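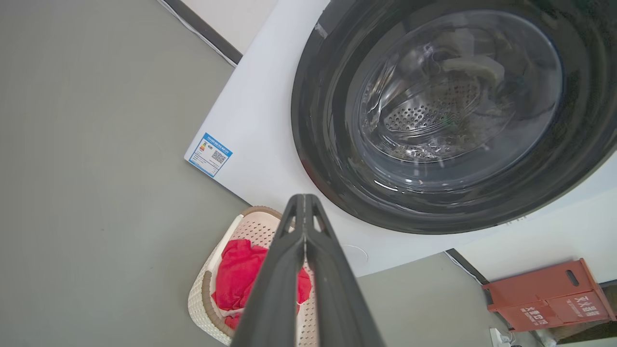
カテゴリ:論文・読みもの > ロボットと家事

4.2 洗濯物の受け渡しはどこまで任せられるか

さて、いちばんよく聞かれる洗濯の話です。「もう洗濯くらいはロボットができるんでしょう?」と親戚にまで言われるのですが、私の答えは毎回「どの部分の話?」になります。洗う工程はとっくに機械の仕事で、残っているのはその前後、つまり布をつかんで、カゴと洗濯機のあいだを行き来させるところなんですね。これがまあ難しい! ドラム式だと扉が丸くて大きく、ガラスが手前にふくらんで光を強く反射します。手先のカメラから見ると、光の筋とドラムの穴の模様が重なって、布の輪郭を探すどころではなくなることがあります。そのうえ赤い布がカゴの中でくしゃっと丸まっていたら、どこが端なのか、人間の私でも一瞬迷います。

私たちの方策モデル(以下、Dornoraと呼びます)は、遠隔操作の記録3,000本で学習させました。最初は2,000本で足りるだろうと高をくくっていて、Tamara Hnatiukさんに「布をなめてますね」と笑われました。おっしゃるとおりで、箱や缶なら素直に効いてくれる把持点の推定が、布だと持ち上げた瞬間に前提ごと崩れてしまうんです。形が変わる、重心が動く、隣の一枚までついてくる。しかも失敗の仕方が毎回違うので、直したつもりのところがなかなか直っていません。

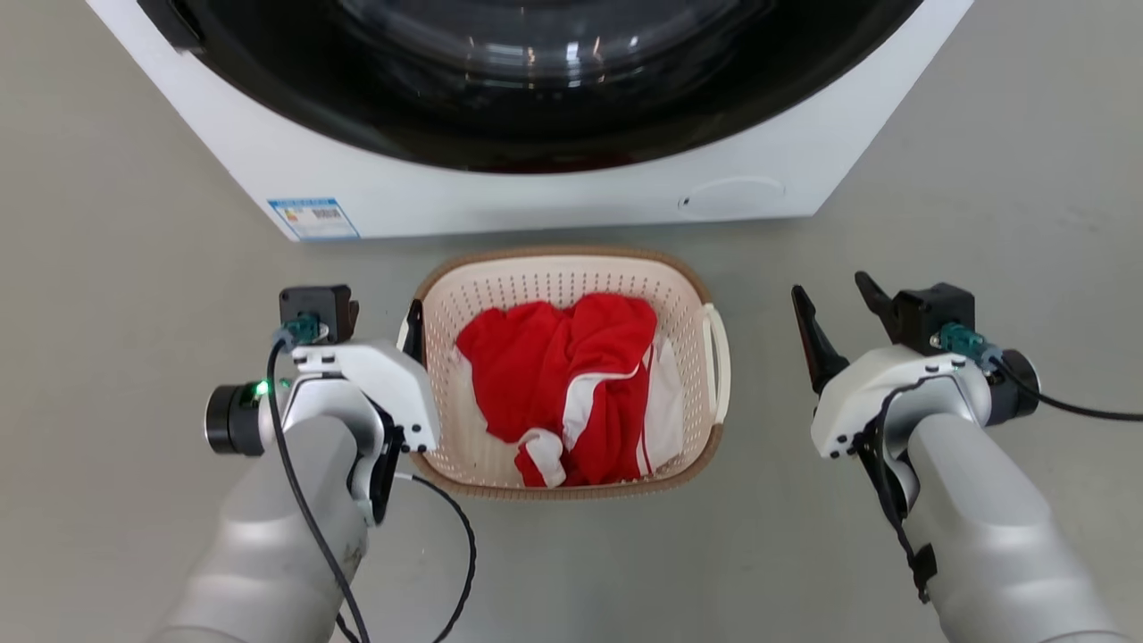
図5 洗濯機の前に置いたカゴと両腕のグリッパ。カゴの中は白い線の入った赤い衣類で、右寄りに白い布も見える。

両腕にした理由もよく質問されます。片腕でも取り出すだけなら案外いけるのですが、布が縁に引っかかったときに、もう一方でカゴを押さえられるかどうかで後の展開がまるで変わるからです(家でやってみてください、人間も無意識に押さえています)。ただし腕が二本になると、今度はお互いが視界の邪魔をします。頭部カメラから布が見えていても、腕が寄ってきた途端に肝心の場所が隠れる。そこで手首の視点に頼ることになり、先ほどの反射の問題に戻ってくるわけです。

評価では467回の試行を行いました。成功の判定は「対象の布だけが移動先に収まり、床に何も落ちていないこと」としています。Spyros Matićさんはもっと甘くていいという意見で、袖が少し垂れているくらいは家庭なら許されると主張しました。 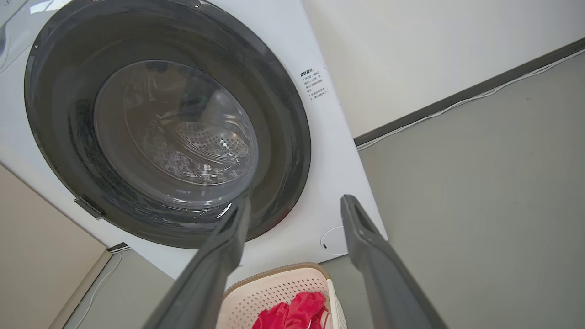
気持ちはわかるんですよ。でも扉を閉めるところまで考えると、垂れた袖はそのまま挟み込みになりますから、私は譲りませんでした。この基準だと、布が一枚だけのときはかなり頼もしく、二枚が絡むと急に怪しくなる、というのが正直な印象です。絡みをほどく動作は学習データにもほとんど入っておらず、モデルはとりあえず全部つかもうとします。

というわけで、家事ができるかと聞かれたら、私はまだ「見張っている人がいれば」と答えています。速度の話は4.3節に回します。

コメント

Shengli Wan:袖の件、私はSpyrosさん派です。うちでは人間がやってもだいたい垂れています。

Chak-lun Fung:二枚が絡んだときの失敗例をもう少し読みたいです。付録に載りますか?

Chi-keung Chang:反射については偏光フィルタを試しましたか。こちらでは効果がありましたが、暗くなるので土曜の夕方の実験では使い物になりませんでした。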